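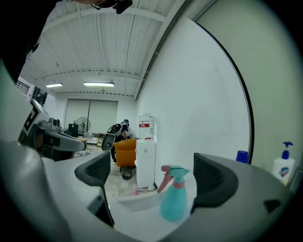

The Last Line of the Budget

Fiction > Short Stories > Workplace

Ravindra Mathur had money for 42 grippers, and Stoltivow wanted 65. He wrote both numbers on his hand and went to watch the work. People bent over the counter, lifting a spray bottle as if it were an egg.

"Dudek sells them cheaper," he said. No one looked up.
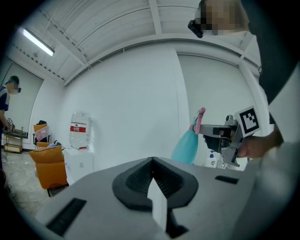 "What happens if we buy fewer?" he asked.

"Then we finish in August," said the woman from Plakura.

He washed the numbers off and wrote August.

Filed under: Flash fiction, Robots

We use cookies to remember your reading settings. Accept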